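고양이 발톱 깎기, 피 안 보고 끝내는 법

고양이 발톱을 깎는 데 필요한 것은 발톱깎이와 간식, 그리고 자존심을 내려놓을 용기입니다. 저는 6년째 두 마리의 발톱을 깎고 있는데, 첫해에는 발톱보다 제 손등이 더 많이 깎였습니다. 아래는 그 뒤로 정착한 순서입니다.

준비물

발톱깎이는 가위형과 기요틴형이 있습니다. 처음이라면 작은 가위형을 권합니다. 저는 Poreo 소형을 쓰는데 손잡이 고무가 벗겨진 것 말고는 불만이 없습니다. 사람 손톱깎이도 안 될 것은 없지만 발톱을 위아래로 눌러 자르다 보니 끝이 갈라지기 쉽습니다. 급하면 옆으로 돌려서 쓰세요.

지혈 파우더는 꼭 사 두세요. 저는 Silline 제품을 서랍에 넣어 두었고 지금까지 두 번 열었습니다. 없으면 옥수수 전분이라도 작은 그릇에 덜어 둡니다. 피가 난 다음에 찬장을 뒤지기 시작하면 고양이는 이미 냉장고 위에 있습니다.

간식은 짜 먹는 종류가 편합니다. 핥는 동안에는 발에 관심이 줄어듭니다. 큰 수건 한 장도 옆에 두되, 처음부터 펼쳐 들고 다가가지는 마세요. 수건의 의미를 아는 고양이는 생각보다 많습니다.

시간 고르기

밥 먹고 그루밍까지 마친 뒤, 눈이 반쯤 감겼을 때가 좋습니다. 우리 집은 밤 10시쯤이면 되겠지 하고 시작했다가 그 시간이 하필 우다다 시간이라는 것을 배웠습니다. 지금은 오후 3시로 옮겼습니다. 고양이마다 졸린 시간이 다르니 며칠 지켜보고 정하세요.

1단계. 발 만지기부터

발톱깎이는 치워 두고 앞발을 가볍게 쥐었다 놓습니다. 가만히 있으면 간식을 줍니다. 발을 빼면 그냥 놓아 주세요. 쫓아가서 다시 잡는 순간 지난 며칠이 무효가 됩니다.

발을 맡기는 데 익숙해지면 발가락 하나를 골라 위아래에서 살짝 누릅니다. 발톱이 쏙 나옵니다. 나왔다 들어가는 것이 재미있어서 계속 누르게 되는데, 재미있는 쪽은 사람뿐이니 적당히 하세요.

어린 고양이는 이 단계가 며칠이면 끝나고, 성묘는 몇 주가 걸리기도 합니다. 둘째는 다 큰 뒤에 데려와서 한 달 넘게 발만 만졌습니다. 남이 보면 참 할 일 없는 집입니다.

2단계. 소리에 익숙해지기

깎을 때 나는 딱 소리를 싫어하는 고양이가 있습니다. 삶지 않은 스파게티 면을 곁에서 한두 번 자르고 간식을 줍니다. 바닥에 흩어진 면은 바로 치우세요. 첫째는 그걸 사냥감으로 여겨서 소파 밑에 한동안 보관했습니다.

3단계. 자세 잡기

무릎에 앉히고 등을 제 배에 붙이는 자세가 기본입니다. 얼굴이 같은 방향을 봐야 발을 자연스러운 각도로 잡을 수 있습니다. 앞다리는 앞으로만 살짝 당기고 옆으로 벌리지 않습니다. 관절이 불편하면 얌전한 고양이도 화를 냅니다.

무릎을 싫어한다면 식탁이나 책상 위에서 해도 됩니다. 미끄러우면 발에 힘이 들어가니 욕실 매트 같은 것을 깔아 주세요. 식탁보는 고양이가 뛰어내릴 때 통째로 따라가니 미리 걷어 두는 편이 낫습니다. 국그릇이 올라가 있을 때 배우면 더 오래 기억납니다.

4단계. 어디까지 자를까

밝은 곳에서 옆으로 보면 발톱 안쪽에 분홍빛이 도는 부분이 있습니다. 혈관과 신경이 지나는 곳입니다. 거기서 2mm쯤 여유를 두고 투명한 끝부분만 자릅니다. 욕심은 금물입니다. 덜 자르면 다음 주에 또 자르면 되지만, 더 자른 것은 돌려놓을 방법이 없습니다.

발톱 색이 어두워 안쪽이 안 보이면 갈고리처럼 휘어진 뾰족한 끝만 다듬습니다. 자신이 없으면 병원에서 한 번 보여 달라고 하세요. 말로 열 번 듣는 것보다 빠릅니다.

앞발 안쪽에는 바닥에 닿지 않는 발톱이 하나 더 있습니다. 잘 닳지 않아서 방치하면 둥글게 말려 살을 찌를 수 있습니다. 다 깎았다고 기뻐하기 전에 여기를 확인하세요.

5단계. 멈추기

한 번에 다 깎을 필요는 없습니다. 꼬리를 탁탁 치거나 귀가 옆으로 눕거나 낮게 으르렁거리면 그날은 끝입니다. 발톱 두 개만 깎은 날도 깎은 날입니다. 저는 달력에 어느 발까지 했는지 적어 둡니다. 가족들은 이 암호를 보고도 이제 묻지 않습니다.

피가 났다면

놀라서 소리를 지르면 고양이가 더 놀랍니다. 거즈로 발톱 끝을 지그시 누르고 지혈 파우더를 조금 묻힙니다. 대개 몇 분 안에 멎습니다. 계속 나거나 발을 절면 병원에 전화하세요. 그날은 더 깎지 말고 간식만 주고 물러납니다.

얼마나 자주

실내 고양이라면 2~3주에 한 번 살펴보면 됩니다. 나이가 들면 스크래처를 덜 쓰고 발톱도 두꺼워지니 더 자주 들여다보세요. 뒷발은 앞발보다 천천히 자라서 두 번에 한 번은 건너뛰기도 합니다.

스크래처가 있으면 안 깎아도 되느냐는 질문을 자주 받습니다. 스크래처는 겉껍질을 벗겨 주는 물건이고, 벗겨진 자리에는 더 날카로운 새 발톱이 있습니다. 이불에 발톱이 걸려 한 발로 서 있는 고양이를 보셨다면 깎을 때가 지난 겁니다.
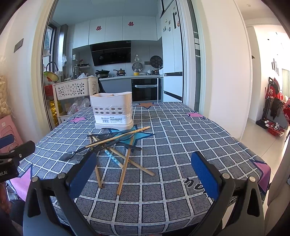

다 깎은 뒤에는 평소보다 조금 더 좋은 간식을 주세요. 뒤끝이 긴 고양이라면 낚싯대 장난감으로 몇 분 놀아 주는 것도 괜찮습니다. 발톱깎이는 알코올 솜으로 닦아 말리고, 날이 무뎌져 발톱이 씹히는 느낌이 나면 새것으로 바꿉니다.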